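Ollby Newsletter – Automation and Good Practice

Rules for shared bin picking cells: what changes from December

Many members wrote to us after the spring meeting with the same question. They have a small robot cell, it picks mixed objects from a container, and several groups use it in turns. Which rules must they follow, and which are only good habits? The working group on small cells has now finished its guide, and it will apply to all member sites from December. In this item I try to explain the main points in simple words. The full text has 19 pages and you can get it from the Ollby office.

First, what the guide does not do. It does not replace the safety standards for industrial robots, and it does not replace the risk assessment that every site must make for its own cell. If your assessment asks for more than our guide, you follow your assessment. Some members hoped that we would write a short list which could be signed once and then put in a drawer. We discussed this for a long time and we decided against it. A cell that changes its gripper, its container or its objects is a different cell on the next morning, and the paper must follow.

The guide was tested at two sites, Marwat and Hurkura. Marwat has a cell with a fence and a door switch. Hurkura has an open table in a laboratory, with reduced speed and a scanner on the floor. We chose them for this difference. Both sites used the draft in their daily work and sent us comments, and some of these comments were not very polite, but they were useful.

Part one: before the first pick

The person who starts the session checks the emergency stop, the speed limit and the tool data in the controller. The tool data is the point where we saw most mistakes. If a group has mounted another gripper, the weight and the center of gravity in the controller must be changed also. A wrong value does not always give an error message. The arm moves a little bit strange, people get used to it, and the collision detection becomes less reliable without anybody noticing.

After this, the container is checked. It must be fixed or supported so that it does not slide when the gripper touches a wall. The guide does not say which method you should use. It says that the method must be written in the cell sheet, and that the fixing points must be checked by hand at every start. Marwat uses bolts. Hurkura asked if clamps are permitted, and the answer is yes, with the condition that the clamps are entered in the collision model as obstacles with their full height.
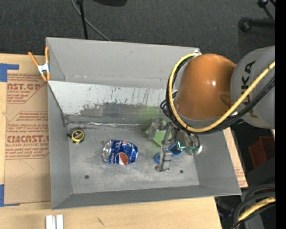 The part about the objects was the most difficult to write. Our first draft said only "suitable test objects", and every site understood something else by it. The new text asks for an object list, and it makes a difference between objects in good condition and objects with changed shape. A crushed drink can is a good case to think about, like the Pepsi can lying next to the small round tape measure in the bin: the model of a new can does not describe it any more, and the grasp that was calculated for a clean cylinder may close on a dent. You are allowed to use such objects, and I would even say that you should, but the list must name them as deformed. Then the person who reads your results later will know what the gripper had to deal with.

The list should also say if an object is shiny, transparent or very dark, as depth cameras have trouble with these surfaces. One line for each object is enough. We do not want essays.

Objects with sharp edges, glass, batteries and closed containers with liquid are not permitted in shared cells. Hurkura asked for an exception for batteries, and the working group said no. A site which needs batteries for its project must make a separate assessment and use a cell which is not shared during this time.

Part two: during the work

The rule that brought the most discussion is the rule about hands. Nobody reaches into the container while the robot is enabled. This sounds obvious, but at a open table the temptation is strong. An object has rolled into a corner, the arm is standing still, and it takes only one second to move it. The arm may be standing still only because the planner is calculating. The guide therefore asks for a protective stop before every manual correction, also for the smallest one, and the restart must be done from outside the reach of the arm.

Members asked if this does not make the work very slow. Hurkura measured it. In one long session with 1098 pick attempts they had to correct objects by hand now and then, and the stops and restarts together added around 20 minutes to the whole day. The group there told us that they had expected much more. They also began to place the objects with more care at the start, and this is maybe the better effect of the rule.

A second rule is about the cables. Cables and hoses on the arm must have enough free length for the complete working area, including the positions which you use only seldom. Before a new program is started, the arm is moved at low speed through its outermost positions and the operator watches the cables, not the gripper. I have seen myself how a loop caught on the corner of a container at Marwat. The damage was a connector and half a day. The draft had this point in the annex, and after this event we moved it to the main text.

The third rule is about the table. Material which is not part of the work should be outside the reach of the arm, or it should be fixed and named in the cell sheet. We had long mails about the word "fixed". Some people said that tape is enough for a flat sheet, others wanted screws everywhere. The final text says that flat and light material may be held with tape when the tape is checked at every start. Heavy or tall material needs a mechanical fixing. I think this is a fair solution, although not every person in the group is happy with it.

Part three: what you write down

For each session the log must contain the following:

Name of the cell and version of the cell sheet
Gripper and tool data used
Speed limit
Object list, with the condition of each object
Every protective stop, with the reason in a few words
Every contact between gripper and container wall that triggered a stop

The last line is new. Earlier, many groups counted such a contact as a simple failed pick and forgot about it. For the success rate this is maybe correct. For the condition of the gripper it is not, and after 5 such contacts in one session the fingers must be checked for play and for bent parts before you continue. The number comes from the discussion in the group and we will look at it again after one year. If you have data which shows that it should be higher or lower, please send it.

The log can be on paper or in a file. The software Jerkodska, which several members already use for their maintenance plans, now has a form for it. You do not have to use this form. A simple table is equally accepted, and Marwat still works with a paper book on a string beside the door, which I like very much.

About reporting of results

One chapter is not about safety. It is about how members report their picking results to each other. In the past a site would write that it reached a very good success rate, and another site could not repeat it, and then there was bad feeling on both sides. In most cases nobody had done anything wrong. One site counted an object as picked when it left the floor of the container, and the other counted it when the object was placed at the target.

The guide now defines both, and calls them "lift" and "transfer". You may report one of them or both, but you must say which. You must also say if the objects were put back by hand in the same places, or if they were poured in without order. Please also write if the objects touched each other. A single object with free space on all sides is a much easier task than one which lies under another.

Questions that we received

Is the guide also for mobile robots with an arm? No. It covers only arms with a fixed base. A text for mobile platforms is planned, but the work has not started.

Do students have to sign the cell sheet? Everyone who enables the robot must sign, students too. Visitors who only watch do not sign, and they stay behind the line on the floor.

Can we keep our old cell sheet? Yes, if you add the missing points. The office can send you a template in which the new points are marked at the side.

What happens if two groups want different speed limits in the same cell? The lower limit is valid until the assessment for the higher one has been made and signed. It is not enough that one group has always done it like this.

What you should do now

Please name one contact for each cell and send it to the office before the end of November. The contact will receive the guide, the template and the log table together. In October there will be an online hour for questions, at 2 in the afternoon, and the link will come with the next newsletter. If you find an error in the guide, also a small one in the language, write to us. English is not the first language for most of the working group, and a rule that is read in two ways is a problem for all of us.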